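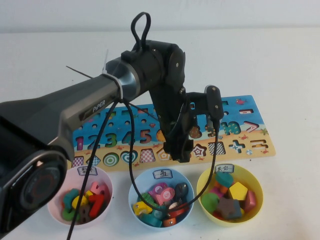

Beda station, puzzle board with the three bowls: numbers, fish, other.

From: Tülin Dönmez
To: tusuva-demos
Date: 3/26/22
Subject: Re: Puzzle board episodes, how many and how sorted

On the count: we are at 51 good episodes for the board task. The target for this round is still 100 and I would like to hold it there until the first training run is done. Going to 200 only makes sense if the run shows the policy is short of data and the labels are clean.

> Türkmen wrote:
> Two questions before I book more operator time.
> Should one episode cover a single piece or the whole
> board? And do we keep the ones where the piece is
> dropped and picked up again? Bralel wants to know
> which split to expect.

Single piece per episode, please. Start with the gripper above the board, end when the piece is in its bowl and the arm is back. Whole-board runs are too long to review and one bad grasp spoils the lot.

Keep the drops if the operator recovers within the same episode. Tag them "recovered" in the notes field. If a hand comes in to help, throw the episode out.

Two more things. Vary which cutouts are filled at the start — the first batch had nearly the same layout every time. And leave the bowls in the order they are in now, pink, blue, yellow. We can shuffle them in a later round, but I want a baseline first.

For Bralel: 2 folders, clean and recovered, same naming as before. The instruction text should name the piece and the bowl, for example "put the 7 in the numbers bowl".

Tülin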